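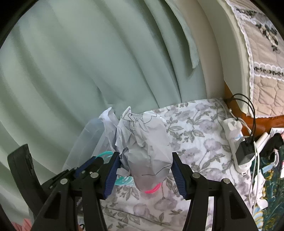
Sosina Negash
Community Reporter

Filed under: Local News > Town & Neighborhood

March 4, 2018

Urnell's curbside paper pickup is going to every other week starting in May, and if you are the sort of household that fills its blue bin by Tuesday (mine certainly is), now would be a good time to think about where the extra will go.

The change was approved at last week's town meeting, which ran well past nine and was better attended than most I have sat through this winter. Under the new schedule, streets north of Dikano Road will have their paper and cardboard collected on the first and third weeks of the month, and everyone south of it on the second and fourth. Trash and glass stay just as they are. In months that have a fifth week, there will be no paper pickup at all, so mark your calendars now.

Mekdes Degefa, who runs the town's public works office, told residents that the trucks have been going out half full on many routes and that the hauling contract went up again in the fall. The new schedule should save the town $326 a week in fuel and overtime. "I know people like what they're used to," she said, "and I do too. But we were paying to drive past a lot of bins that weren't out."

For those who can't wait two weeks, the drop-off yard behind the Feyisa Street firehouse will add Saturday morning hours and three more paper containers. Residents may also ask for a second bin at no charge. As of Friday, 371 households had already put their names down, and Degefa said the first batch should arrive before the switch.

A few reminders from the office, while we're on the subject. Crumpled paper is fine and so are envelopes with windows, but please flatten your boxes, and keep out paper towels, pizza boxes with grease on them and anything with a plastic coating. Shredded paper should go in a closed paper bag — otherwise it ends up all over the hedges on Dutetti Lane, as anyone who walks a dog there can tell you.

Printed schedules will be mailed with the next water bill, and copies are at the library front desk.

3 Comments

hillside_pam
We're right ON Dikano Road. Are we north or south??

Ray T.
Pam, I called and they said even house numbers go with the north side, odd with the south.

gardenmom13
Signed up for the second bin and it was easy, the lady on the phone was so nice!

Contact the newsroom | Copyright 2018 | Back to top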